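## Wie lernt ein Roboter Wäsche waschen?

Stell dir vor, du hast noch nie einen Wäschekorb getragen. Wie fest musst du zupacken? Genau das muss ein Roboter erst lernen, und ein Mensch macht es ihm vor!

Dafür gibt es 2 Wege:

- **Führen:** Jemand nimmt den Roboterarm in die Hand und bewegt ihn mit, wie beim Schreibenlernen.
- **Fernsteuern:** Jemand bewegt Hebel oder Griffe, und die Arme machen alles nach.

Der Computer merkt sich jede Bewegung. Beim Roboter Pramo waren es 200 Übungen nur für den Korb – ganz schön viel Wäsche! Danach darf er es allein probieren.

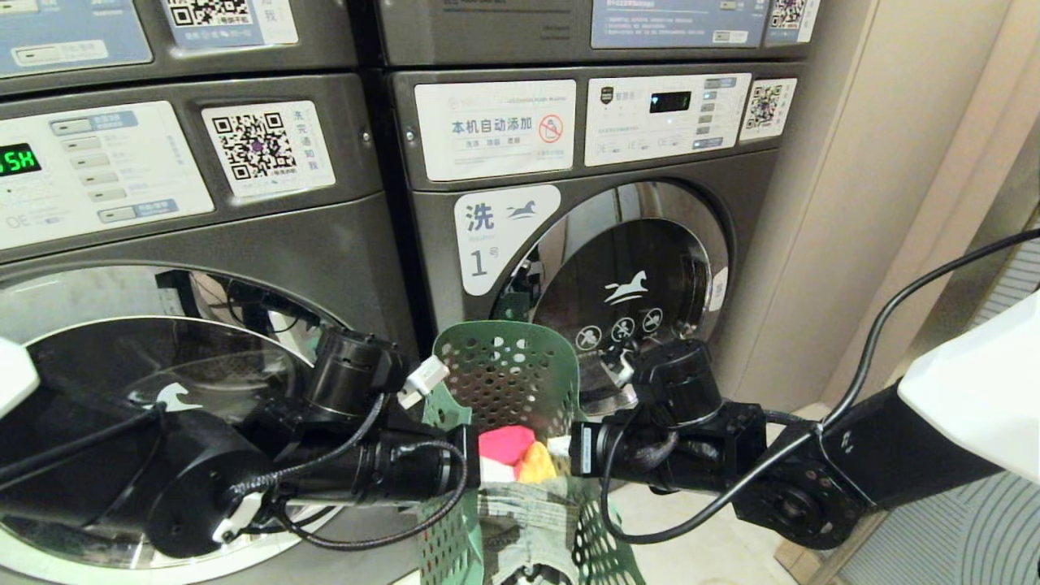
*Zwei Roboterarme halten einen grünen Wäschekorb vor Waschmaschine Nummer 1.*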